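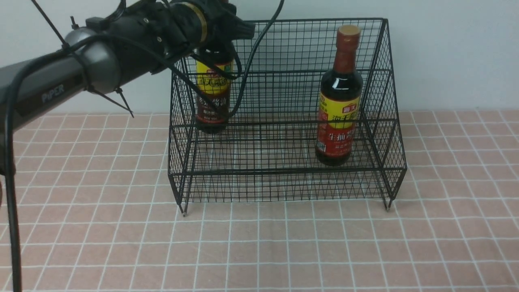
Figure 2. A bottle of soy sauce at the back left corner of the wire mesh basket.

Home | Contents | Previous section | Next section | References
Print this page | E-mail this article

4. Keeping Tall Bottles Within Reach

4.1 Why the sauce rack deserves its own section

When we began planning the Plovetti study of small kitchens, we expected to write a good deal about cabinets and drawers and very little about the things that live out on the counter. The answers that came back from Dadard changed our minds. People were happy enough to tell us where they kept their flour and their rice, usually in a line or so, but when they got to the bottles they cooked with every night they filled the margins, turned the page over, and kept going. We received 474 completed forms, and it was the soy sauce, the vinegar and the cooking wine that brought out the strongest feelings by far.

Some of this has to do with shape. A soy sauce bottle of the ordinary glass kind is tall and narrow in the neck, it is heavy when full and a good bit lighter when nearly empty, and it tends to be picked up by a cook whose other hand is busy. It is also a thing that drips. Many of the households we heard from had stopped putting such bottles in a closed cabinet years ago, having grown tired of wiping out the sticky rings, and had moved them to a tray, a windowsill or an open rack near the stove.

The open wire rack turned out to be a great favorite, and we can see the appeal. Crumbs and drips go through it, it weighs very little, and a person can tell what is in it without lifting anything out. The stepped kind, with a taller part at the back and a lower part in front, was mentioned often enough to deserve a closer look. (Tablecloths come up again in Section 6, where we talk about wiping.) 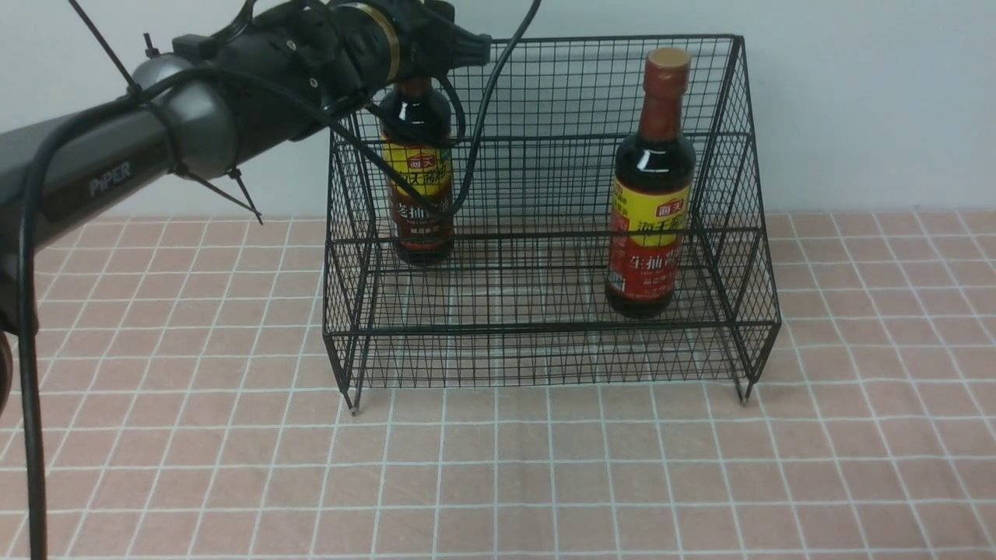
Two bottles are a modest load for a rack of this kind. A full rack more or less arranges itself, with every bottle held in place by its neighbors, and the cook has few decisions left to make. With only two, there is room to ask which one should go where, and the answer matters more than one might think. A bottle set toward the back left asks the hand to travel over the front rail and past whatever is standing nearer. That is no trouble on a quiet morning, but it was described to us as a nuisance at six in the evening, with oil smoking in the pan and children wanting to know when dinner will be ready.

We should say a word here about the mesh itself. A fine square grid is kind to small jars, which would tip between the bars of a wider one, but it is a little unkind to labels. Once a bottle is standing behind a front panel or two, the wires cross over the lettering and the eye has to work harder to pick it out. Cooks who own several bottles from the same maker felt this most keenly. The upper part of the label may be the same yellow on each of them, and the color of the lower part, a dark maroon on one and a bright red on another, becomes the thing people go by. More than one household told us they never read the words at all once they had learned the colors.

Depth came up as well. The shelf in the Żak catalog that we used as our reference for wall cabinets is 200 millimeters deep, and cooks who had given one up for a countertop rack said they missed the door but did not miss the back row. A rack can at least be turned around or pulled forward when the bottle one wants is behind another.

4.2 The bottle that stays outside

There is a habit we had not planned to study and grew very fond of. In a large share of kitchens, one bottle never quite makes it into the rack. It stands on the cloth just beside it, close enough to look as though it belongs, and there it stays between meals. We came to call it the outside bottle. Very often it is a dark soy sauce, the sort used for color in a braise, though we also heard of sesame oil and black vinegar being kept this way.

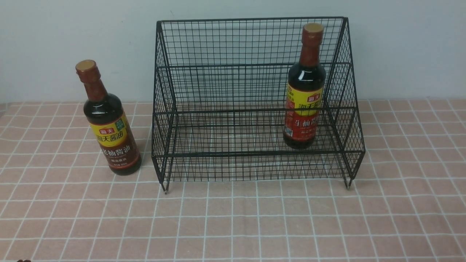 One respondent objected to our calling this untidy in an early draft, and wrote that the bottle beside the rack was the tidiest thing in her kitchen, as it was the only one she could find with her eyes on the stove. She added that she had tried for a whole December to put it back in its place after every meal, and that all she had gained was a second trip across the room each night. We took the word out, and we think she was right to press us on it.

Her letter sent us back through the forms with a kinder eye. Where we had been marking outside bottles as a sign that the rack was too small, we now asked whether there had been free space in it at the time, and in many cases there had been plenty. The cook had simply wanted a straight lift, with no rail to clear and no rim to catch the base on. The Morlow trial kitchens, which we describe in Section 5, gave us the chance to watch this at greater length, and there too the outside bottle tended to be set down near a front corner of the rack, where the hand already knew to look for it.

None of this settles whether the practice is a good one. A tall glass bottle standing on its own can be knocked by a sleeve or a swinging pan handle, and families with toddlers were wary of it for that reason. Others told us they let the bottle wander while they cooked and put it away with the last of the dishes, an arrangement we heard described with real affection.
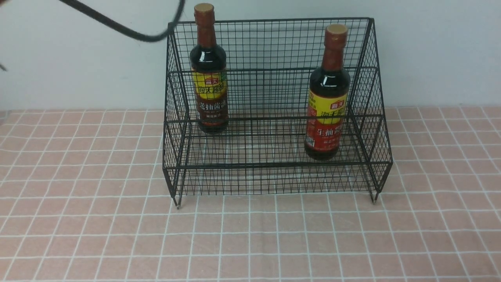 4.3 Front tier, back tier

Once all the bottles are in, the two levels of a stepped rack begin to do different jobs. Most people we heard from kept the sauce they poured most often on the lower tier, near the front, and let the slower one stand on the upper tier behind it. The extra height at the back helps here, for a cap that rises above the top rim is easy to find and easy to take hold of. Placing the front bottle toward one side also leaves the way to the back one fairly clear, and cooks who did this seldom complained about reaching.

There were exceptions, and we have kept them in the tables. A few households sorted by weight, with the full bottle low and the nearly empty one high, and swapped them as the sauce went down. Left-handed cooks often reversed the sides altogether. We did not ask about handedness on the first form, which we regret, and the comparison in Table 4 therefore rests on the follow-up letters alone.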